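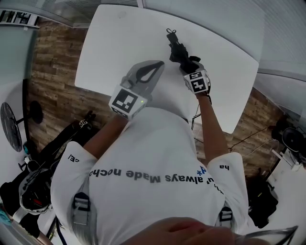 Kartini Lumenta wants to know why her kitchen tap runs warm for the first minute every morning, and whether she should drink it. Her letter reached the Mellport water office in February, and Uldis Strazds keeps a copy of it in the folder he brings to meetings on building plumbing.

"It's a good letter," he says. "She gives the floor, the pipe material and how long she lets it run. Most people write that the water is bad."

Strazds has inspected domestic plumbing in Mellport for much of his working life. The apartment blocks he deals with were mostly built with the cold riser and the hot riser in the same shaft, side by side, with thin insulation or none. When nobody draws water overnight, the cold line picks up heat from its neighbor.

"The supply comes into the basement cold. By the fourth floor, after a night of standing, it isn't cold anymore. The tap is fine. The main is fine. The trouble is in the shaft, and the shaft belongs to the building."

His advice to Lumenta was to run the tap until the temperature stopped falling, then fill a jug and keep it in the refrigerator. He also asked the building manager for access to the risers. At the Verkov block, where she lives, the survey covered 73 apartments. In the upper ones the first draw was warmer than the basement reading in every case.

Graciela Gaete did the sampling. She takes 2 bottles at each tap, one at first draw and one after flushing, and writes the time on both before she opens the faucet.

"If you write it afterward you write the wrong time," she says. "Take the aerator off as well. A dirty aerator will give you a result that has nothing to do with the pipe."

She is cautious about what a single round of samples can show. Metals go up with standing time, and standing time depends on who got up first. A household with small children may have flushed the line at five in the morning without thinking about it. She asks residents to note the last use the night before, and throws out the sample if the line is blank.

The remedy is simple to describe and slow to carry out. The cold riser gets closed-cell insulation over its full length, including the elbows and the clamps, where contractors tend to leave gaps. Strazds prefers that the hot riser be insulated first – it is the source – but owners often pay for only one of them in a given year.

At the Revard building, finished last year, the crew insulated 189 meters of pipe out of 205. The rest runs behind tiled walls that the owners declined to open.

"I would have opened them," Strazds says. "It was their decision and it is in the report."

He has been asked whether a filter at the tap would do instead. A carbon cartridge does nothing for temperature, he says, and one left in past its date is a place for bacteria to grow. Gaete agrees, with the reservation that she has seen well-kept ones.

Lumenta's building votes on the riser work at its next owners' meeting. Until then she is filling the jug.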